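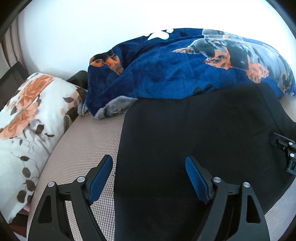 Husunberg Textile Reuse Program
Progress to end of February

Sorting at the Grivano depot continued on schedule. Blankets and other bedding now make up 48 per cent of intake by weight, up 5 points on the previous period. The colour-grading step was dropped in the second week – it added labour without changing resale value.

Engelhardt has repaired the baler. The invoice will fall in the next period.

Storage remains the main constraint. The lease on the second bay allows 100 pallets, and no extension has been offered. Mareike Reuter is seeking a quote for racking.

Outstanding: fibre test results, revised freight rates, signed bay licence.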